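Print this message | E-mail this message

Re: can they do the boring jobs yet

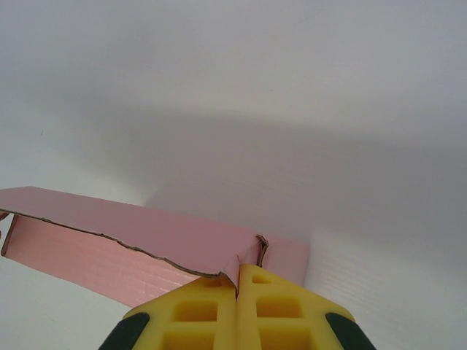

Holik wrote:
> We pack 800 cartons on a normal shift and I'd hand over every one tomorrow.
> But every demo I've sat through uses perfect new boxes. Show me one that
> copes with a box that's been opened and shut a few times. Then we'll talk.

Fair. Short answer, no, not at your rate. Longer answer below, typing this between shifts so excuse the mess.

Cardboard is mean stuff. Pink box up top has a torn fold, brown paper showing along it, a notch at the end of the top panel, flap sticking out. A person doesn't even think about that. Two yellow fingers have to deal with whatever edge they get. And our returns shelf is full of boxes in that state or worse.

Our own numbers from September at the Ingate shop - 105 tries at picking up and folding used boxes, 10 of them went badly enough that someone stepped in. Sounds OK till you do the math on 800. Also slow. Very slow. My kid folds faster.

Where I'd spend money today: moving totes, stacking full cartons of one size. Where I wouldnt: flaps, tape, anything ripped, laundry, dishes. Bolger keeps telling me dishes are close. Maybe. Not in my kitchen.

Will post the rest of the numbers when I've cleaned up teh spreadsheet. Ask if you want the raw one.

Comments (3)

Gikeck: 10 out of 105 is better than our night crew on used stock, just saying

packline7: What happens with wet boxes? Half of ours come in off the truck damp.

Bolger: I said dishes were close for plates. Not pans. Read my post again

Contact the list owner | Copyright remains with the posters | Back to top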